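Border talks, day 2. Caught Hanneke De Graaf in the hallway between sessions, coffee in one hand, phone going the whole time. She leads the Tevura side. Had maybe ten minutes.

First thing I asked was whether the ferry deal with Takell is dead. "No. Slow, yes. Dead, no." Both sides want the crossing open by June, she said, and both sides want the other one to pay for the customs hall. 49 items on the list when they sat down Saturday morning. Most are small stuff. Truck weights, opening hours, who prints the forms.
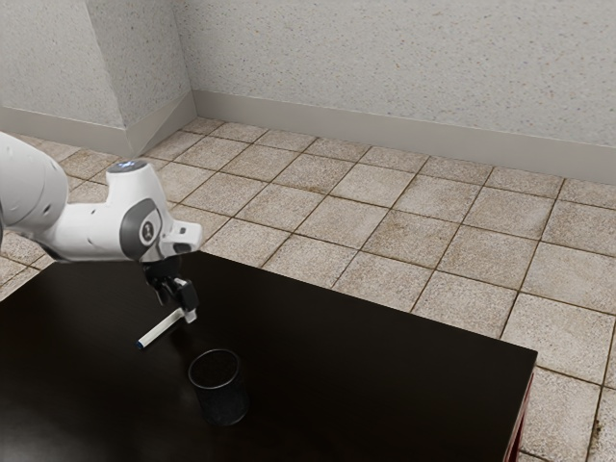

The hard one is work permits. 2,612 people from Tevura cross for jobs every week and the old permits run out this summer. "I can't go home and tell them to wait in line again," De Graaf said. "They've done that twice."

Takell has offered to renew 1,048 of them right away, mostly nurses and drivers. Good start? She made a face. "It's a start. I'd leave off the good."

Siebe Stevens, her opposite number, walked past about then and stopped to say hello. They've known each other since the fishing talks at Schouten. He wouldn't talk numbers. "We're closer then we were at breakfast" was all I got, and he was gone.

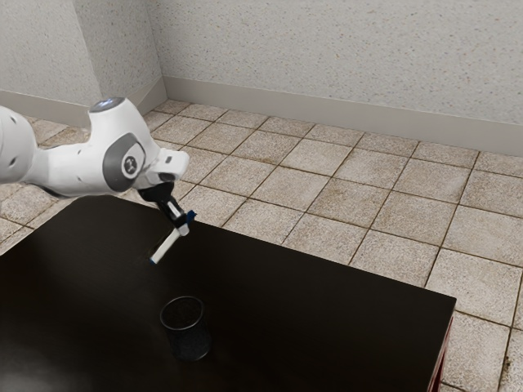

Back to the draft text. De Graaf says the two teams trade one copy back and forth, and every change gets made by hand before it's typed. Her side writes in blue, same as the cap on that white marker, and Takell gets red. By lunch the permits page was nearly all red. "That's fine, it means they read it."

What about the river patrols? Parked. Neither team brought anyone from the police and she didnt want to guess.
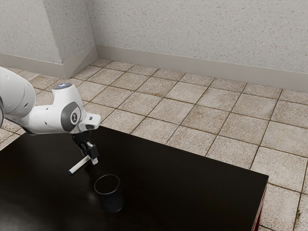

I asked if she trusts the other side. Long pause, phone buzzing. "I trust Siebe. I trust what he signs. His ministry, ask me in a month."

Next round would be in Bramero, if the dates hold. She'd like the permits settled before then, and the ferry after. 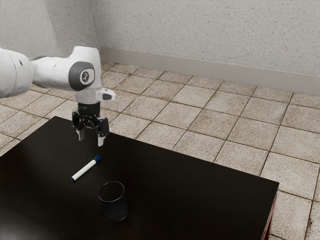
Last question, what does she tell the people on the early bus who need an answer now? "Keep your old permit in your pocket. Don't quit anything." Then the door opened and they called her back in.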